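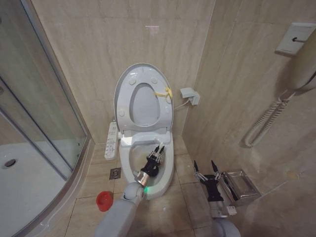
Lonley bathroom set, README

Hi! I'm Yasaman Hosseinzadeh and I put this set together while trying out the Stasiv two-arm kit from Zudex. Babak Taheri did most of the driving, I did the sorting and the swearing at file names. If you're thinking of buying the kit, or you just want bathroom data to play with, read on.

What's in it

There are 211 episodes, all recorded in small home bathrooms in Lallton. The jobs are the ones people hate doing: working around a toilet with the lid and seat up, reaching into the bowl, picking things up off the floor tiles, getting toilet paper off the holder. Each episode has head video, joint positions for both arms and both hands, and one line of plain text saying what the job was. A typical episode runs about 200 seconds, though Babak has a few that go on much longer because he's stubborn.

The whole thing is split into 1755 short clips if you don't want full episodes. Clips have the same names as the episode they came from, plus a number.

How the kit did

I like it a lot more than I thought I would. The hands have proper fingers, and in a tight corner between a wall and a toilet that's a big deal (I'd used plain two-finger grippers before and spent half my day bumping into tile). Having a second arm is great too, even when it's just hanging out in the air waiting for its turn.

Things I'm less happy with:

The wrists are chunky. Getting one down over the front rim of a bowl takes patience, and you'll want to practice that before you hit record.

Setup took us most of a Friday. The manual skips the hand calibration step completely, so run it twice and compare the numbers.

Bidet seats with a side panel are a pain. The buttons are small and the forearm doesn't know they're there. Go in from the front and keep the elbow away from the panel.

Shower glass is hard on the depth readings. We left depth out of this release, so it's color video only.

Known problems

Left and right in the file names mean the robot's left and right. I got this wrong in 4 episodes and fixed the names in September, but if you have an older copy, please grab a new one.

Some text labels say "cup" and some say "mug" for the same sort of thing. Babak and I still disagree about this.

Failed tries are kept in, marked "fail" in the notes column. Don't throw them out without looking, a lot of them are good right up to the last few seconds!

Using it

Start with the small sample folder. Load one episode, play the video next to the joint readings and check that they line up on your machine. If they drift, your player is probably dropping frames.

Go ahead and use it for research or teaching. If you want to sell something built on it, write to me first, and do send me whatever bugs you find.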